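Unit 8: Design Floods and Margin for Concrete Gravity Dams
Course handout, Lostden Technical College

Welcome back! Last unit we found the load on a dam face with the reservoir at normal level. Now we get to the part I like best: what happens when the water keeps rising?

Start with the return period. A 500-year flood is one with a 1 in 500 chance of being equaled or exceeded in any given year. It can happen two years in a row. Please keep that in mind when you read the Nundham file, where the word "overdue" shows up more than once.

Over a design life of n years, the chance of seeing at least one such flood is

R = 1 - (1 - 1/T)^n

Try it with T = 500 and n = 23, the years left on the Nundham operating permit. You should get R = 0.045, or 4.5 percent. Many students find that surprisingly high -- good, hold on to that feeling.
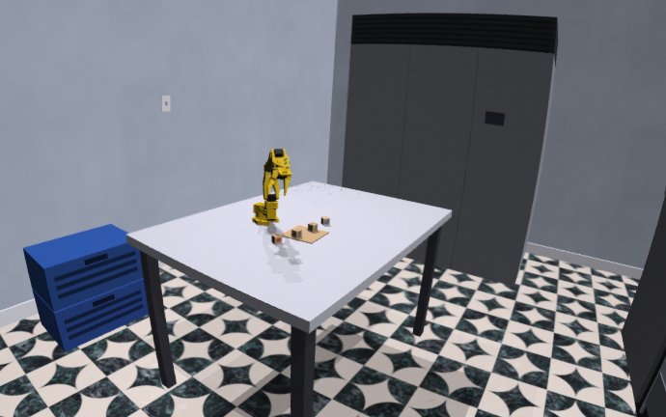 Fig. 8.1. Rendered view: yellow robot arm on a white table.

Next, margin. The hydrostatic force on a vertical face, per unit width, is half the unit weight of water times depth squared. The overturning moment about the base goes with depth cubed, so a modest rise in level matters a great deal. Raise the water 10 percent and the moment from the water goes up 33 percent! Uplift under the base rises too, and it reduces the effective weight holding the block in place.

Check each block for:
sliding along the base
overturning about the toe
tension at the heel
bearing pressure under the toe

For the Magbanua spillway problem, assume all gates work first, then repeat with one gate stuck shut. Draw the free body both times. Really draw it -- most lost points come from a missing uplift triangle.

Reading before next class: the Edeck notes on drains and grout curtains, plus the 365-day gauge record for December onward. Bring your plots.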